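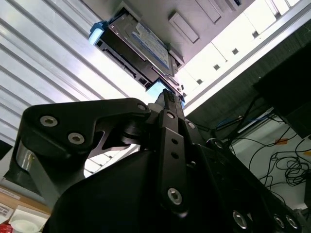
I'm comparing two controllers, Skaso and Karaki, on the same arm and multi-finger gripper, and the task is pulling hard drives from desktop towers. Grip force settings are identical. With the ribbed fingertip at the lower edge of the caddy, next to the light-blue patch, the Karaki holds position and the Skaso hunts. Is that tuning or the controller?
Sorcha Tully, September 2025

Answer 1
Had the same on a Pellton arm. Swapped the controller, never looked back.

Answer 2

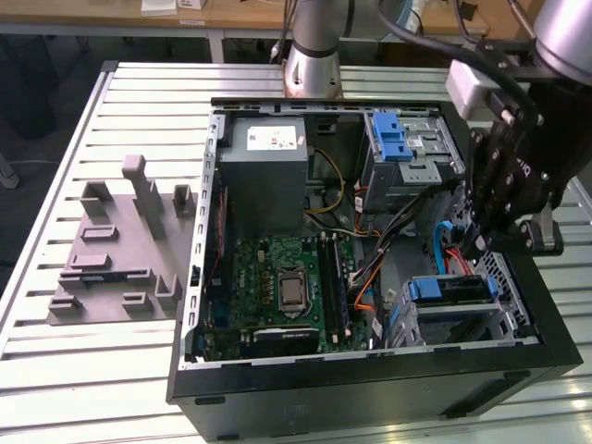 Check the payload settings before blaming either controller. The Skaso does not allow for anything added after the flange unless you enter it. With a sensor box on the wrist and a cable arcing off the wrist, the mass and its centre are both wrong by default. Ours hunted until I entered them, then settled at a gain of 127.

Answer 3
Which firmware? 3,870 fixed something similar on ours.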